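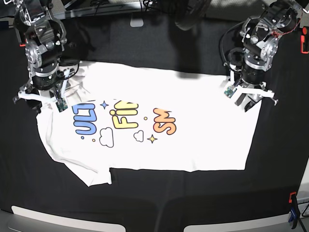

Wurnley shirt swap and fold night, planning meeting
Minutes, January

Present: Defne Duman (chair), Arnaldo Falcão, Sorcha Ó Gríofa, Chinyere Akpan. Aatos Niskanen joined at item 3.
Minutes: Sorcha, typed up fast, shout if wrong

Started 6:30 pm.

1. Last minutes
Agreed. One fix, it was Chinyere who offered the rolling rack, not Defne.

2. Shirt count
Arnaldo did the count over the break. 1,531 T-shirts in, all sizes. Target was 1,000 so we can stop asking. Collection bins at Enura and the Mtshali building to come down this week. Arnaldo to do both.
Kids' sizes still mixed in with adult smalls. Defne wants them split before anything else gets folded. Agreed.

3. Folding
Long one. Two ways going at the moment and the stacks don't match.
Chinyere: face down, sleeves in, sides to the middle, hem up. Neat but you can't see the print.
Aatos: same fold but finish with the print on top, people at a swap pick by the print. Nobody wants to unfold a whole pile to find out what it says.
Defne worried it slows things down. Tried three each way at the table, not much in it.
DECIDED: print out. Plain shirts any way up, own stack.
Also: flatten the shirt first, all of it, sleeves and hem too. Half the lumpy ones in the boxes are a sleeve caught underneath. Chinyere will write up a one page sheet and tape it to the tables.

4. White shirts
Keep apart from colors. Dark tabletops are good for whites, lint and marks show up on the table before they get on the shirt. Wipe down between batches, dry cloth only.
Anything with a stain goes in the rag box. Arnaldo asked who decides. Whoever is holding it.
Big colored prints: don't iron over them. Sorcha to add to Chinyere's sheet.
Bubble letter type prints, the bright ones, go at the front of the rack. Those went first last time.

5. Boxes and lables
30 shirts to a box, 6 stacks on a table max. Arnaldo says the Lorex boxes are too deep and the bottom ones get crushed. Use the shallow ones, keep the Lorex ones for rags and hangers.
Label the short end, not the lid. Size, then white / color / plain. Marker please, the pen fades.
Aatos asked about sorting by theme (sports, bands, places). No. Too many piles.

6. Room
We have the big room at Wurnley from 4 pm on the night. Doors at 6. Tables along the window wall, rack by the door, mirror if Defne can get it up the stairs.
Aatos to ask about the second set of lights, back corner is dim and you can't tell navy from black.

7. Any other business
Swap limit per person. Left at five for now, Chinyere thinks its low given the count. Back on the agenda next time.
Tea things: Sorcha has cups, no kettle. Defne has a kettle.
Leftover shirts: Aatos to find out if Enura will take them. Not the rags.

Actions
Arnaldo: bins down, shallow boxes
Chinyere: folding sheet
Sorcha: ironing line for the sheet, cups
Aatos: lights, leftovers
Defne: kids' sizes split, mirror, kettle

Closed 7:45. Next meeting same room, Defne to send the time round.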